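室内照明均匀度对桌面作业的影响
课程项目报告(四月)
小组成员:Remo Bassi、Ornella Negri、Lertchai Srisuk

一、背景
Stavberg教学楼的灯具布置沿用旧图纸,灯位与现有桌位并不对应。部分学生反映靠墙座位偏暗,长时间阅读后眼睛疲劳。本项目测量桌面照度分布,计算均匀度,并比较两种灯具调整方案。

二、测量方法
测点按等间距网格布置,共69个,高度与桌面齐平。每个测点连续读数10次,取算术平均值。测量在晚间进行,窗帘全部拉合,以排除天然光。照度计使用前先遮光归零,开灯预热结束后开始记录。均匀度定义为最小照度与平均照度之比。

读数时测量人员站在测点背光一侧,手臂不得越过探头上方。靠墙一列受墙面反射影响,读数波动较大,其中51号测点重测一次,以重测值为准。

白色台面反射率高,浅色器皿放在上面时边缘对比较弱,橙色小件则容易辨认。辨认测试因此采用深、浅两组样品,分别记录反应时间。 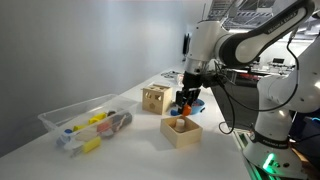 三、结果
中间区域照度满足阅读要求,靠墙一列明显偏低。全室均匀度为0.51,低于本组设定的目标值0.6。浅色样品的平均反应时间长于深色样品,差异在暗区更大。

四、方案比较
方案A将两排灯具向墙侧平移,不增加功率。方案B在墙侧加装一排Flonach线形灯。模拟计算表明两者均可达到目标值,方案B的平均照度较高,但能耗随之上升。Ornella Negri负责的模型未计入灯具老化,维护系数取固定值。

五、存在问题
1. 墙面反射率由色卡比对得到,未用仪器测定。
2. 辨认测试人数偏少,未做显著性检验。
3. 未测眩光指标,方案B的线形灯对靠墙座位的影响有待核实。

六、分工
现场测量:Bassi、Srisuk。建模与计算:Negri。指导教师:Guido Santoro。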